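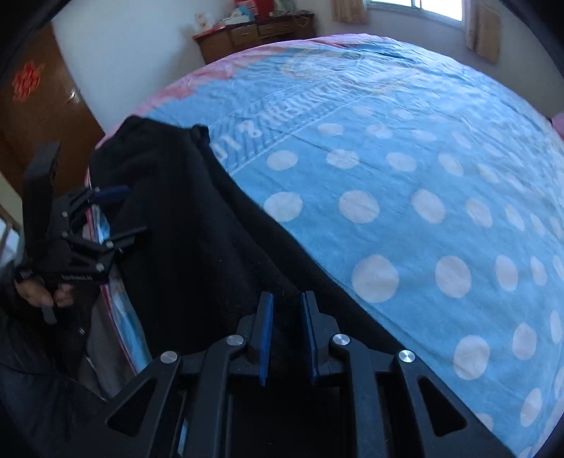
Garment tasks now make up the larger part of the Kazmi collection, and the recording guidelines for them have changed. The old guidelines were written for rigid objects on a table: cups, lids, boxes. Cloth on a bed behaves differently. A black fleece lying in a long diagonal band across a polka-dot blanket, with a bunched fold near one end where a sleeve or cuff is gathered, gives the operator several reasonable places to start, and a policy trained on all of them without labels tends to pick a point somewhere in between. The changes below apply to all two-handed garment episodes recorded from January on.

Start state. The garment is dropped from waist height and left as it falls. Do not straighten it before recording. In the first batch, operators were tidying the sleeves between takes, and the resulting episodes covered a narrow set of configurations. Khoa Hà compared the first views of 200 episodes and found that most could be sorted into two starting shapes. The policy trained on that batch did well on those two shapes and stalled on nearly everything else.

First grasp. Open the fingers fully, bring the tool down over the cloth, and hold still for a moment before closing. The pause gives the segmentation script a clean boundary between approach and grasp. Without it, the script places the boundary by finger width alone, and on thick fleece the width signal is poor: the pads meet resistance early and the curve flattens well before the operator has finished squeezing. Thin cotton does not show this problem, but the pause is required there too so that the two sets can be mixed.

Gathered fabric. If a sleeve is folded under or knotted up, free it first, then lay it out, then fold. Operators sometimes fold over the lump and correct it afterward. Those episodes are usable for recovery training but have to be tagged as such at upload -- Clirau will not accept them in the main set. The tag is "late-correct" and it is entered by hand.

Second hand. Both tools must be in motion or in contact for most of the episode. Parking one hand in the air while the other does the work produces long stretches in which the idle arm has nothing to learn except how to hover. On the robot this came out as a slow upward drift of the left arm, which at first was taken for a calibration fault and cost us a good deal of bench time. If the task really needs only one hand, record it as a one-handed task.

Speed. Work at the pace of someone folding laundry without hurry. Fast episodes replay badly: the arms hit their joint velocity limits during the lift, the cloth lags behind, and the fold lands short. Episodes are checked against the limits at upload and rejected if more than 2 percent of the samples are over. Slowing the replay down is not a substitute, as the cloth then settles differently from the way it did under the operator's hands.

Surfaces and backgrounds. Any made-up bed is acceptable. Patterned bedding is welcome, and dark garments on light blankets are now well covered. We are short of dark on dark and light on light. Daylight from a window is fine, but finish a run before the light changes much, or split it into two sessions.

Tracking. Tool pose drifts when the view is filled by plain cloth at close range. Keep the approach high enough that some furniture or wall stays in view until the last part of the descent. Jaqueline Magaña has added a drift check to the Weketum viewer that plots the pose error at the end of each episode, when both tools return to the start marks. Anything over the threshold is shown in orange and should be recorded again the same day, while the room is still set up.

The target for this round is 1000 accepted episodes. Rejected and late-correct episodes do not count toward it. Replay tests on the arms will run on a sample from each session before the sessions are merged, and results will be posted in Skakora under the session name. Operators who see a session marked "hold" should stop recording with that pair of tools until the finger width has been zeroed again. The zeroing procedure is unchanged: fingers closed with nothing between the pads, then fully open, then closed again, both tools separately.

Questions about tags and rejections go to Khoa. Questions about the viewer or the drift check go to Jaqueline.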